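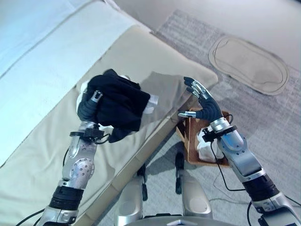

Head cam, seat-to-basket task. Left hand on the black garment, right hand open over the basket.

Print | E-mail

25 April 2023

Soft goods pickup, Wedell policy, retrained on the April demos. Notes before I forget.

Question for the day - does adding the wrist cams fix the bad grasps on dark fabric, or do we need more data. Training set now 2493 demos, 32 of them with black clothes. That is thin. Frade set has more but it is all towels on a flat table, no cushion edge, so left it out for now.

What we ran: same start pose, same seat, basket on the floor next to it. Garment dropped by hand each time, no folding or tidying. Two policies back to back, head cam only vs head + both wrists. Swapped the order halfway so that motor heat doesnt land on one side only.

Head cam only: reaches fine, gets the hand over the bundle, then closes too high. Fingers pinch the top layer and the rest drags. Worse when the shadow of the hand falls next to dark cloth, the policy seems to read the two as one blob. Have not proven this. Need a run with the lamp moved.

Head + wrists: goes lower before closing, fingers curl into the cloth more. 6 clean transfers in a row before the first drop. The drop was at the handover to the right side - left let go early. Timing problem I think, not vision.

Right hand habit to watch: it parks open above the basket long before the left has anything. Comes from the demos, we all did it when teleoperating. Harmless until it has to move out of the way, then it hesitates. Jirkmont relabel script could trim those waits, try on a small batch first.

Cables - left wrist cable loops out over the cushion. Fine at this reach, will snag if the garment lands further back. Reroute before any long run. Right one hangs down toward the carpet, same advice.

Also 2 runs thrown out, logger stopped writing force data partway. Restarted, ok after. If you see flat lines in the plots thats why, dont average them in.

To do
- lamp test, both policies
- record more dark garments, knit and non-knit, diffrent spots on the seat
- release threshold on left hand, currently the Grollura default, too low for anything heavy
- rerun with basket moved a bit further from the seat

Checkpoints are in the shared folder, the head cam only one has the old name still. Will rename it when the lamp test is done.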